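Speaker notes - packing a small toiletry box
Ihor Kostiuk, for the Burnik evening, July. Talk starts at 7:30, keep it under 30 minutes with questions.

Opening
Say who I am and what I do. I put together guest and travel kits for Zinia, and before that I did the same work at Londar for hotels. A kit is a white box with toiletries in it, small enough to go on a bathroom shelf.
Ask who has opened a toiletry bag on a trip and found soap over everything. Wait for hands. Don't tell the Londar warehouse story yet, it goes near the end.

Why the box is small
People pick the box first and then try to make the items fit. I do it the other way round. Lay out what has to go in, look at it, then choose the box. A box with too much room lets the bottles fall over. A box with too little room gets a bent lid and a squeezed tube.
Low walls are fine for a kit that sits on a shelf. For a kit that travels in a suitcase, use taller walls and a lid that closes.

Laying out
Everything goes on the table before anything goes in the box. Put the box in the middle. Flat and thin things on one side, bottles on the other. It takes a minute and it shows you what is missing.
Check caps at this point. Turn every one until it stops. Pump heads get locked down, and if a pump won't lock, swap the bottle.
Razors need a cover on the blade before they go near a tube or a soft bag. Mention that Pan sells kits with the razor in its own sleeve - good idea, copy it.

Pictures (leave them up while I talk, two minutes) 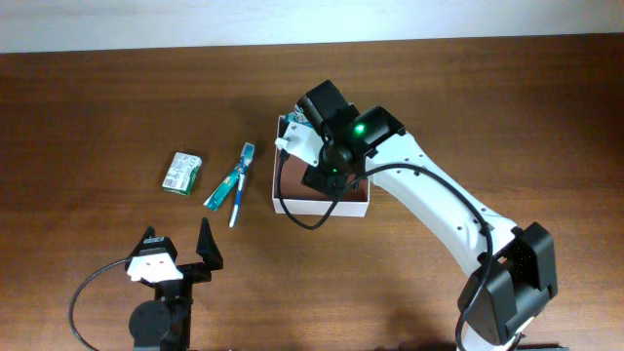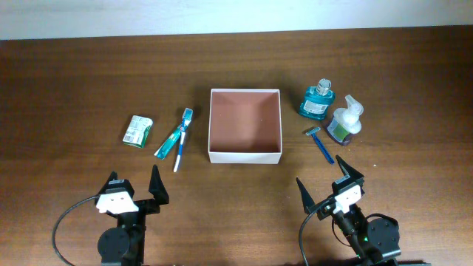
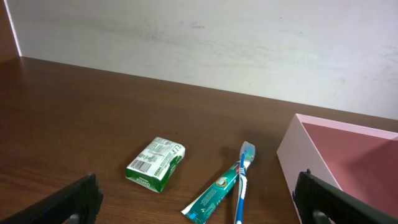
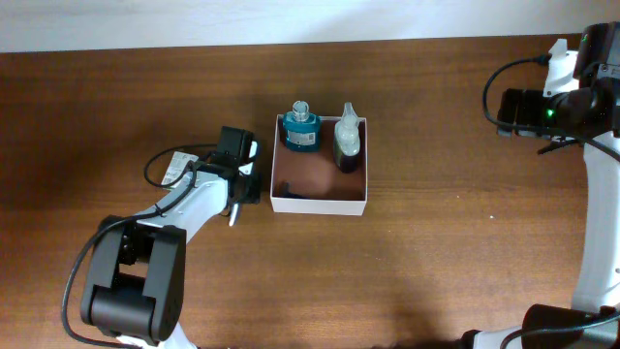
Does it matter which item goes into the box first?
Bottles go first, against the back wall, and the flat things fill what is left. If you start with the small items you end up lifting them out again to make room.

Order of packing
1. Bottles that can stand, at the back, labels facing forward.
2. Soap carton on its long edge, down one side. Keep soap in its carton until it is used.
3. Toothpaste tube, cap end down if the walls are high enough, flat along the front if not.
4. Toothbrushes last, heads up, away from the razor.
5. Anything that won't fit without pushing goes in a second box.

Point 5 gets an argument every time. Let people argue for a bit. Then say that a guest who has to pull hard to get one thing out will pull out all of it, and the kit is finished after the first morning.

Toothbrushes
Two people sharing a kit need two colors. Blue and green are easy to tell apart in a dim bathroom, blue and purple are not. Put a cap on each head or wrap them separately. Paper wrap is cheap and looks clean.

Londar story
Order for 73 boxes, all packed lying down to save shelf height. Mouthwash on its side, caps not checked. 31 of them leaked over one night. We threw out the cardboard, washed the bottles and repacked the whole order standing up. Show the stained lid if I remember to bring it.

Costs
Keep this short. The box costs less than the toothpaste. Don't save money on the box. Where I do save is on size: one size of carton for every kit, bought flat and folded as needed.

Hands-on part
Hand out the boxes and the bags of items, one set per table. Ask each table to lay out first and wait for my word before packing. Walk around. Most tables will forget the caps.
When they are done, have them tip the box gently to one side. If something slides, repack it with the soap carton moved over as a wedge.

Leave the sign-up sheet for the next Burnik evening by the door. Take the spare cartons home.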